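3.2 Small shelving and the placement of cups

The second group of items in the Skedbridge inventory consists of small freestanding shelves of the type kept on counters and tables. Households in the survey used them mainly to gain a second surface over a patch of counter that was already full. Of the 2,336 storage episodes coded for this study, almost 200 involved a shelf of this kind, and these episodes are treated separately here because the choice of level raised questions that did not come up with drawers or closed cabinets.

Participants were asked to put away everyday drinkware as they would at home. No instruction was given on which level to use. Following Piras, we distinguish between "open" placement, in which an item is set on the uppermost surface and can be lifted straight up, and "covered" placement, in which it stands beneath another surface and must be drawn out toward the user. The distinction is simple to apply to plates and bowls. Cups are less straightforward, as their height takes up much of the space between levels and the hand has to approach from the side.

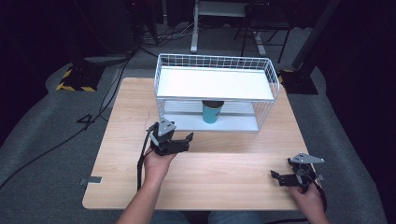 Figure 2. White wire-mesh shelf with two levels. A teal cup stands on the lower level, under the upper panel (covered placement).

An arrangement such as that in Figure 2 was coded as covered regardless of how far back the cup stood. Depth was recorded on a separate line of the coding sheet, using the terms front, middle and back. Coders at Omdale and Tedesco worked from the same sheet and met in March to settle the cases on which they disagreed. Most of these concerned items that leaned against the side wires or projected past the front of the shelf.

Two observations from the interviews bear on the results in Section 4. First, participants who favored covered placement for cups often spoke of dust, and several said that they turned cups upside down when no covered space was left. Second, those who favored open placement spoke of reach — in particular, of not wanting to bend or to feel around under a panel for a handle. Neither group described its habit as a rule, and a number of participants reported doing both in the course of a single day.

The material of the shelf also received comment. Wire sides were liked for the view they gave of the lower level, but small items were said to tip where the base was not solid. Shelves with a flat panel were preferred for glassware. The Ostonero households, whose kitchens were the smallest in the sample, tended to use the top surface for things in daily use and the lower one for whatever remained. We return to this pattern in Section 4.2, where placement is compared with the available counter space.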